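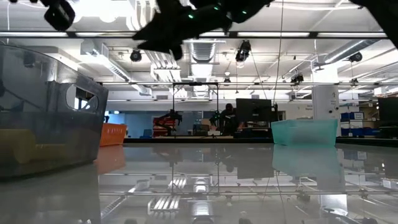
Handout 7: Reflected Glare and Veiling Reflections
Interior Lighting, summer session

Reading for this unit: course pack, chapter on surface finishes, and the Zaretley site survey sheets handed out last week. Bring a calculator and the survey sheets to lab.

1. Terms

Luminance is the light leaving a surface in a given direction, per unit of projected area and solid angle. The unit is the candela per square meter (cd/m2). Illuminance is the light arriving at a surface, in lux. The two get mixed up in lab reports every term. A light meter laid flat on a desk reads illuminance. A luminance meter pointed at the desk from the seat reads what the eye gets.

Direct glare comes from a bright source in the field of view. Reflected glare comes from the image of that source in a shiny surface. A veiling reflection is a reflection laid over the task itself, so that it lowers the contrast between the detail and its background. A reader may not notice a veiling reflection as a bright spot. Often the only complaint is that the print looks gray.

2. Diffuse and specular reflection

Real surfaces do both. For a fully diffuse surface with reflectance R under illuminance E, the luminance is the same in every direction:

L = E x R / pi

For a specular surface, the luminance seen is that of whatever lies in the mirror direction, multiplied by the specular reflectance:

L = Ls x Rs

Note that distance does not appear in the second equation. Raising a fixture makes its image smaller but leaves the luminance of the image unchanged, as long as the image can still be resolved. Students who move the fixture up on the plan and then claim lower image luminance will lose the points for that part.

A coated white surface is best treated as two layers. The pigment layer scatters light and gives the white color. The top of the clear coat acts as a weak mirror. The total luminance toward the eye is the sum of the two.

3. Angle of incidence

For a clear coat with refractive index 1.5, specular reflectance at normal incidence is 4 percent. It changes little up to 45 degrees, where it is 5 percent. After that it climbs quickly:

60 degrees: 9 percent
75 degrees: 25 percent
80 degrees: 39 percent

Angles are measured from the normal, so 80 degrees is a low, grazing view across the surface. This is why a counter that looks plain white from a standing position can look like a mirror when the eye is near counter height. A survey done standing up will miss most of the problem for seated workers. Record eye height on every sheet.

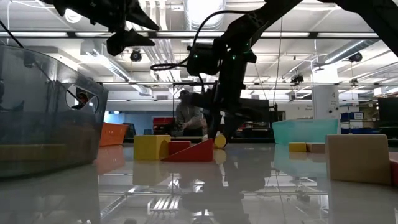 4. Worked example

A page lies flat on a desk. Illuminance on the page is 500 lux. The paper has a diffuse reflectance of 0.80 and the ink 0.05. A fixture lens with a luminance of 3000 cd/m2 lies in the mirror direction. Assume both paper and ink have a glossy coat with a specular reflectance of 0.04 at the viewing angle.

Paper, diffuse part: 500 x 0.80 / 3.14 = 127 cd/m2
Ink, diffuse part: 500 x 0.05 / 3.14 = 8 cd/m2

Contrast with no veil:
C = (127 - 8) / 127 = 0.94

Veil: 3000 x 0.04 = 120 cd/m2, added to both paper and ink.

Contrast with the veil:
C = (247 - 128) / 247 = 0.48

Contrast has dropped by half with no change in illuminance. A light meter on the desk would show nothing wrong. Adding more fixtures of the same type would raise the reading in lux and could make the task harder to see - a common result of retrofits planned from illuminance alone.

5. Finding the offending zone

Place a small flat mirror on the task. Sit in the normal working position. Any fixture visible in the mirror is in the offending zone for that task and that eye position. Repeat at the four corners of the task area. On a drawing, do the same by reflecting the eye point through the plane of the desk and tracing lines from the reflected point through the corners of the task up to the ceiling. The area enclosed on the ceiling is the offending zone.

For tilted tasks, reflect the eye point through the tilted plane. A drafting board at 20 degrees shifts the zone a long way, often from the ceiling to the wall behind the worker. Windows then matter more than fixtures.

6. Control methods

a. Move the source or the task. Usually the cheapest method where furniture is not fixed. Desks set between rows of fixtures, with the line of sight parallel to the rows, tend to do better than desks directly behind a row.

b. Lower the luminance of the source. A larger lens with the same light output has a lower luminance. Indirect lighting takes this further by using the ceiling as the source. The Nartey indirect fixture in the lab is set up for this comparison.

c. Change the surface. A matte finish spreads the reflected image over a wide range of directions. The light is still there, but its peak luminance is far lower. Matte finishes can be harder to wipe clean, and worn spots polish up over time, so check a used sample as well as a new one.

d. Raise the share of light arriving from the side. Light that strikes the task from outside the offending zone adds to the diffuse part without adding to the veil.

Lowering the general illuminance by dimming is left off this list on purpose. It scales the diffuse part and the veil together, so contrast stays the same wherever the dimmed fixtures supply all the light.

7. Notes on measurement

Hold the Deltine meter at eye position and let the reading settle. Fluorescent fixtures need a warm-up period before output is steady. Wear dark clothing if possible - a white shirt reflected in a glossy sample will add to the reading. Keep the acceptance angle of the meter smaller than the image of the source, or the reading will average the image with its dark surroundings and come out too low.

8. Problems

8.1 Repeat the worked example with the specular reflectance set to 0.09. State the new contrast.

8.2 In the worked example, the fixture lens is replaced by one with twice the area and the same light output. Illuminance stays at 500 lux. Find the veil and the contrast.

8.3 Using Zaretley sheet 4, plot the offending zone for the seated position at the reception counter. Mark each fixture that falls inside it.

8.4 Explain why the mirror test gives no useful answer for a fully matte task.

Problem sets are due Fri 9 August in the Zuneck lab drop box. Show units on every line.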